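The hat goes back on the hook
Work & Wages, 19/04/2025

The woman who agreed to talk to me would like it known that she has a degree in hotel management. She mentions it twice before we have found a place to sit. She spent nine years running housekeeping shifts at a business hotel off the interstate, and now she supervises a floor at Lerano, where grown adults hang up hats and take them down again so that, at some point, a machine can do it.

"My mother thinks I sell coats," she says.

Lerano started out as a linen and room-service contractor. It cleaned hotels, serviced apartments and a couple of retirement residences, and for a long time its most advanced piece of equipment was a folding machine made by Bortolotti that ate pillowcases. Then came the staff shortages, then a new owner, then a slide presentation. The company decided it wanted robots that could tidy a room. The robots, however, had never tidied anything, and the people who had were standing right there in the laundry with their arms full.

So the laundry people were offered retraining. She was one of the first to put her name down, on the grounds that her knees were done with bathtubs.

What she supervises these days is called the demonstration floor. Each worker on a shift holds a gripper in either hand, the same sort of gripper that would go on the end of a robot's arm, and does ordinary household jobs with them. The grippers record how the hands move. That recording goes off to Custus, the software supplier, where somebody she has met only on video calls turns it into lessons.

"You have to forget you have fingers," she says. "You've got two beaks. First day, everybody swears. Second day, everybody swears at the hat."

The hat is a sore point. There was a period when the coat rack was what she calls "the punishment station," even though she assigned people to it by rotation and has the spreadsheet to prove it. Towels lie where you put them. A spoon is a spoon. Soft things on hooks slide off, or twist, or hang there looking fine until you have turned your back. The worker then has to do it again, at the same even pace, without the sigh. (The sigh does not get recorded. The little jerk of the wrists that goes with the sigh does, and Custus sends it back.)

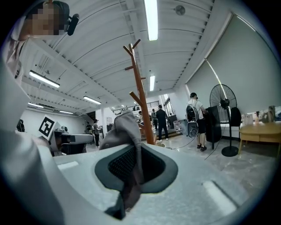
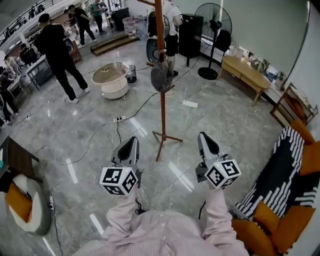 On the demonstration floor at Lerano: hand-held gripper work at the coat rack.

I ask how many times a person can hang up the same thing before something in them breaks.

"Fifty," she says, too quickly for it to be a joke. "The rule is 50, then you change stations. It used to be no rule. Then one of my guys got to the end of a shift and couldn't tell me what he'd been doing since lunch. He wasn't upset. He just didn't know."

The rule was hers, and it took her most of a winter to get it. Management's view was that changing stations cost time. Her view was that bored hands make bad recordings, an argument she chose carefully, having noticed that complaints about tired people got a nod and complaints about tired data got a meeting. The limit went into effect in June. She has used the same approach for better chairs, a second microwave and a door that closes properly.

The work has its own kinds of skill, and she gets animated when she talks about them. The best demonstrators are the former room attendants, who move without waste because they were once paid by the room. The worst, to everyone's delight, was an engineer from Custus who visited for a day to "get a feel for it" and spent most of the morning chasing a sock. She is proud of that sock. It is pinned to the board in the break room.

There is also the matter of pay, where she becomes more careful. Demonstrators earn more than room attendants did. They also sit down more, breathe in less bleach and go home at the same hour every day. Against that, there are no tips, and there used to be some. There is no guest who says thank you, or leaves half a box of chocolates, or, on one occasion she will tell anyone about, a live lizard.

"I miss the stupid stuff," she says. "You open a door in a hotel, you don't know what's behind it. Here I know what's behind it. I put it there."

Her mornings begin with messing things up. The room has to be a different kind of untidy for each session, and after a few weeks she discovered that she was making the same mess over and over: jacket on the chair, cup on the left, one shoe on its side. Custus noticed before she did. Now there is a printed card for every session telling her what kind of slob to be. Card 1247, which she keeps in her desk drawer, says only "guest left in a hurry." She considers it the closest the software people have come to literature.

And then the obvious question, the one she has clearly been waiting for, because she puts down her coffee. Are they teaching the machines to take their jobs?

"Sure," she says. "Which job, though? The one I left? They couldn't get anyone to do that one. I was interviewing for it and I wouldn't have taken it."

She has seen what the lessons produce. Lerano has 2 robots on trial at Stulidwood, a block of serviced apartments across town, and staff from her floor were taken over in a minibus to watch. One of the robots picked up a bath mat, thought about it for a while and draped it over the side of the tub. The minibus party applauded. It then picked up a second bath mat and draped it over the first, and there was a silence, and from the back somebody said that this was exactly how the night shift used to do it.

"I recognized the wrist," she says. "That's the part that got me. There's a lady on my team who gives everything a little shake before she lets go. Thirty years of sheets. And the robot did the shake."

Did the lady mind?

"She wanted to know if she gets a royalty."

She does not. The contract says that recordings belong to the company, in a paragraph that the staff were given 4 days to read and that she herself read on the bus. She has since brought it up with human resources, where she was told it was an interesting question. She took this to mean no, and wrote it down with the date.

She is less sure about what comes after. The current contract with Custus runs for another year. Some of her people would like to move into looking after the robots at the apartments, a job that seems to consist of walking behind them and picking up what they drop, and that pays better still. Others are already eyeing the hospital laundry. She has been offered a course in "data quality," and has asked whether it comes with a room that has a window that opens. They are looking into it.

A bell goes, and on the far side of the glass people start swapping places. She gets up to find the next card, reads it standing, and makes a face.

"Two scarves and an umbrella," she says. "Oh, they're going to hate me."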